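Sovton to replace water main under Skeretti Street

Print this page | E-mail this page

The town of Sovton will replace nearly 1009 feet of water main under Skeretti Street this spring, the public works department said. The work runs from the Ban Road intersection to the old rail crossing and is expected to take nine weeks.

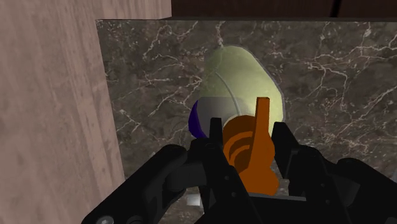 Page last changed: 2019-02-18

The cast-iron pipe in that stretch has broken six times in the past two winters. The most recent break closed the street overnight and left homes on the north side without water until the next afternoon. Crews will lay a wider plastic line and put in new shutoff valves at each cross street, so that future repairs can be made without cutting service to the whole block.

One lane will stay open during working hours. Street parking will not be allowed between Ban Road and the post office while the trench is open. Trash pickup stays on its usual schedule, but bins should be set out on the side streets.
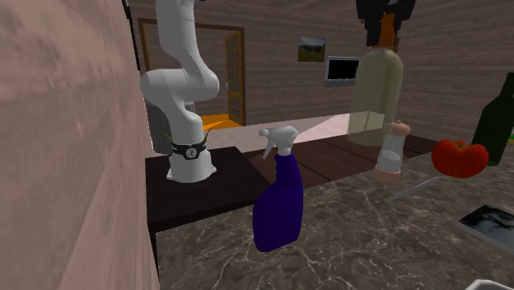

White arm over a black tabletop, with a large bottle at right.

Clikent Contracting submitted the lowest bid and was awarded the job at the last council meeting. The money comes from the water fund, and the council said rates will not go up this year to pay for it.

Households will get a notice on the door at least two days before their water is shut off. Shutoffs should last no more than four hours. When service returns, the town recommends running a cold tap for several minutes until the water is clear. Anyone who needs water for medical equipment at home should call public works ahead of time.

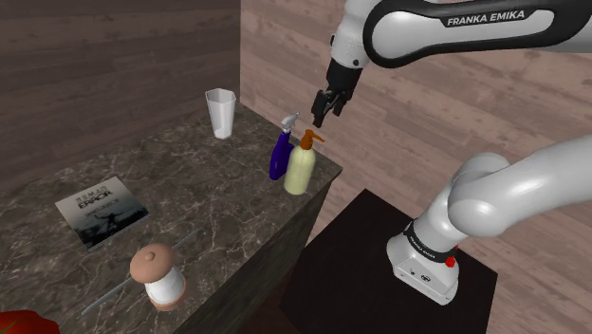 Filed under: Roads and Utilities

Final paving will wait until September so the ground over the new pipe can settle. Until then the trench will be covered with a temporary patch, and drivers should expect a rough surface.

Questions can be directed to public works at extension 3195. A map of the work area is posted in the lobby of the town hall.

Print this page | E-mail this page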